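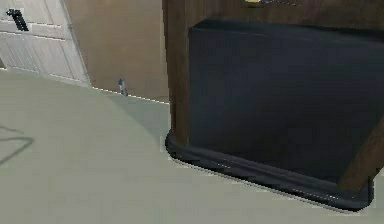 Imagen: simulación de Prumau, turno de tarde. Archivo interno de Dernix.

Acta de la reunión de agosto – equipo de simulación doméstica

Asisten: Dörte Oltmanns (preside), Erasto Makori, Peninah Masanja, Felista Lema. Toma acta Idrisa Lukumay, a quien le tocaba la vez anterior y se libró.
Empieza a las 16, con el café ya frío.

1. Acta anterior
Se aprueba. Felista pide que conste que ella no dijo «chatarra», dijo «material heredado». Consta.

2. Reparto del trabajo desde la llegada de Skullden
Skullden lanza ahora los episodios de noche y los clasifica solo. Erasto recuerda que antes revisaban a mano 500 por semana entre dos personas y que al menos se enteraban de lo que pasaba en ellos. Ahora recibe por la mañana una lista de dudosos y una puntuación de confianza que, según él, sube cuanto más se equivoca el programa.
Dörte responde que la dirección está encantada. Peninah pregunta si la dirección ha abierto alguna vez la lista. Se pasa al punto siguiente.

3. Tareas de puertas

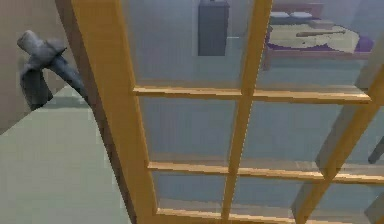 Peninah lleva las puertas con cristales y seguirá llevándolas. Skullden da por bueno cualquier contacto de la pinza con el borde de la hoja, así que cada caso vuelve a su mesa para que alguien decida si aquello era abrir o apoyarse. Pide que esas horas figuren como trabajo y no como «supervisión residual», término que viene en la plantilla de Kinyua y que no ha gustado a ninguno de los presentes.
Se acuerda cambiar el término. Dörte escribirá a Kinyua.

4. Turnos
El turno de noche desaparece en septiembre. Idrisa, que lo hacía, pasa a las 9 de la mañana y pierde el plus. Se le ofrece un curso de etiquetado avanzado – seis sesiones, sin plus tampoco. Lo pensará. El que escribe deja constancia de que lo está pensando ahora mismo.

5. Ruegos y preguntas
Felista pregunta quién atiende las alarmas de madrugada si ya no queda persona en el turno. Erasto dice que el sistema manda un correo. Felista pregunta a quién. Queda pendiente; lo mira Erasto.

Se levanta la sesión. La próxima, en septiembre, con acta de Erasto.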